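3.2 Surface finish and perceived cleanliness

Participants in the second survey, run in August, were asked to rate work surfaces in shared rooms for how clean they looked. The 113 respondents used benches at two sites, Ernora and Kelemen, and 98 of them completed every item. Colour had a stronger effect on the ratings than the age of the furniture. White surfaces were rated highest before the morning shift and lost the most ground by late afternoon, a pattern also noted by Farkas in the earlier Dokow study.

Enclosed benches were rated separately from open ones. Respondents often judged the panels and the top together, and 17 of them left comments on the corners and seams – places that are harder to wipe and easier to overlook. 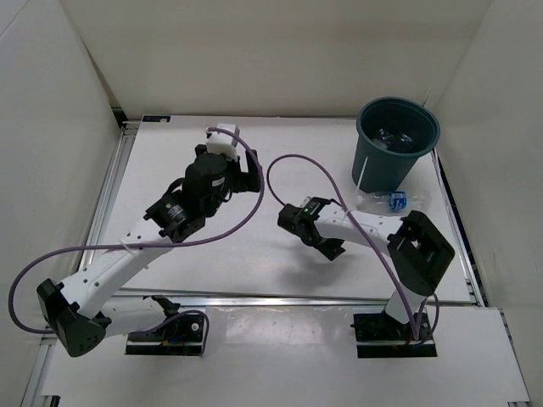 Figure 2. White work surface with off-white panels on three sides.

Grey and timber-look tops showed a smaller change over the day. Several respondents at Kelemen said they wiped a white bench more often than a grey one, although both were on the same cleaning schedule. We did not measure actual soiling, so the ratings should be read as a record of appearance only. Swab results from the Civon site are reported in Section 4.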